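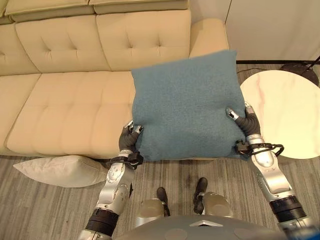 My grandmother's house in Stullcombe had one good chair, and you had to be eight before you were allowed in it. I was eight for exactly one afternoon before I spilled blackcurrant on the arm, so I know what I'm talking about when I say a seat has to forgive you! When the apartment on Clikdale Road came up for rent I ran through it looking for the place where a person could flop. And there it was, a great big cream-beige sofa with buttons pressed deep into its back and little headrests along the top, and to go with it a square cushion, teal blue and fuzzy as a peach. I said yes before I'd seen the bathroom.

The landlady laughed at me. She said the bathroom was small and the window stuck in January, and I said fine, fine, and asked whether the cushion stayed.

"It goes with the sofa," she said. "The sofa goes with the floor. I couldn't get it down the stairs if I wanted to."

It had gone up those stairs in 1977, she told me, when her parents opened the Vorkico Tea Room on the ground floor and needed somewhere to collapse at closing time. Eleven-hour days, and then the whole family in a row with their shoes off, eating whatever hadn't sold. Oh, I loved that. I could practically smell the buns.

I moved in with 6 boxes and a lamp. That first night I didn't unpack a thing. I tried the sofa at the left end, then the right end, where the arm is round and just the height for a neck, and then I lay flat out with the cushion on my stomach and listened to the buses. The cushion was the best part. Squeeze it and it dimpled, let go and it came back slowly, like bread dough thinking it over.

Around midnight I turned it over to find the cool side and felt something stiff in the seam. The stitching was loose there, just enough for two fingers. I got hold of a corner and pulled out a paper menu, folded small and soft as cloth. Vorkico Tea Room. Tea, 40 cents. Toast and honey. Plum cake, with the plum cake crossed out in pencil and a note beside it in a child's big round letters: I ATE IT.

I laughed so hard I had to sit up. Then I read the whole menu twice, top to bottom, and put my shoes on, though it was far too late to knock on anyone's door.

In the morning I bought plums. The landlady was sweeping the front step when I got back, and I held out the menu without a word. She looked at it for a long while, leaning on her broom.

"I was five," she said. "Is there room on that sofa for two?"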